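Chapter 4
Reading the Package

When Han-gyeol Bae took over the front counter at the Plumbridge pharmacy, the first job was the back shelves. They held 83 different products, many of them imported, and the stock cards had been kept by three people with three sets of habits. Some cards gave the strength of a product but left out the size of the bottle. Others gave a shelf number and nothing about temperature. It took from 23rd September until the middle of November to put them right, and nearly all of the missing facts were printed on the boxes.

This chapter is about that printing. A medicine package carries more text for its size than almost anything else in a store, and the text follows a pattern. Once you know the pattern, you can find your way around a package you have never handled before, including one in a language you read slowly.

By the end of the chapter you should be able to:

Find the name, pack size and unit size on a package
Tell ingredients apart from inactive additions
Locate the storage statement and copy it correctly to a stock card
Recognize a caution line and know when to pass a question to the pharmacist

Key terms: pack size, unit size, indications, excipient, storage statement, caution line

4.1 Front matter and fine print

The largest type on a package is usually the product name. Pack size often sits close to it. The fine print is divided by headings, and on Chinese packages these are set in heavy square brackets: 【成份】 for ingredients, 【性状】 for the appearance of the product, 【功能主治】 for its uses, 【规格】 for unit size, 【不良反应】 for adverse reactions, 【注意事项】 for precautions and 【贮藏】 for storage.

Pack size and unit size are easy to confuse. On the 正气合剂 box, the green badge reads 6支装, a pack of six vials. The unit size, under 【规格】, is 10 milliliters per vial. A stock card needs both. The storage statement asks for a sealed container in a cool place, no higher than 20℃, and it goes on the card with the number included. "Keep cool" is not enough.
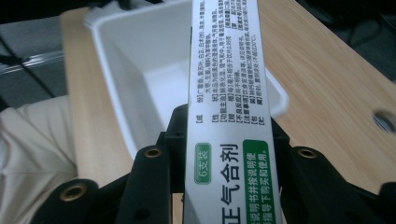 4.2 Setting up a stock card

Use one card for each product and each pack size. Write the name exactly as printed, then add a translation on the line under it if your store uses one. Ju-won Bae, who trained new staff at the Surkow branch, had them fill in the storage line second, directly after the name, and we will follow that order in the exercises.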